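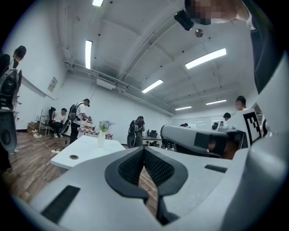 Keeping a Big Workroom Comfortable: Floor, Lights and Air

A large room with a high ceiling takes different care than a bedroom or a den. Dust settles in places you don't look at, the lights are hard to reach, and one wall unit has to do a lot of work. These tips are for anyone who looks after a hall, a studio or a shared workshop with a wooden floor.

Sweeping the floor

Start at the wall farthest from the door and sweep with the boards. Use a wide dust mop first and a stiff brush only along the baseboards. Grit is what scratches the finish, so put a mat inside every door and shake it out often.

Damp mop once every 9 days or so if the room gets steady use. Wring the mop until it no longer drips. Standing water gets into the joints and lifts the edges of the boards. If you spill something, wipe it right away and leave that spot open to the air for 30 minutes before you put anything back on it.

Felt pads go under anything that gets dragged. Check them when you move the furniture. A worn pad with a tack showing does more harm than no pad.

Fluorescent lights

Turn the power off at the breaker before you touch a long fixture, and let the tubes cool. Wipe the tube with a dry microfiber cloth. Wipe the cover, if there is one, with a little dish soap in water, and dry it completely before it goes back up.

A tube with dark ends is near the end of its life. If two tubes share a fixture, replace both together. Write the date on the metal cap in pencil. Old tubes contain mercury and should go to a recycling drop-off. In Ponport the hardware store takes up to five at a time. Call ahead in other towns.

Use a platform ladder for ceiling work and have a second person hold it. Move the ladder for each fixture. Leaning over to reach the far end is how people fall.

Pipes and beams

Overhead pipes collect a gray fuzz that drops onto clean work. A vacuum with a long tube and a soft brush takes care of most of it. Go over the beams first, then the pipes, then the walls, and leave the floor for last. Do not hang anything from a pipe, even a light cord.

Wall-mounted air conditioner

Rinse the filter every month in summer. Most lift out from behind the front panel. Use lukewarm water, shake off the extra, and dry it in the shade. Sun can warp the plastic frame.

Keep shelves and tall boxes clear of the air outlet. In a high room, point the louvers level when cooling and down when heating. If water runs down the wall under the unit, the drain line is probably clogged and needs to be cleared before you run it again.

White walls

Scuffs come off with a damp melamine sponge. Rub lightly and test a corner first, as it can leave a shiny patch on flat paint. Keep a small jar of the wall color, labeled with the room name, for chips too deep to wipe away.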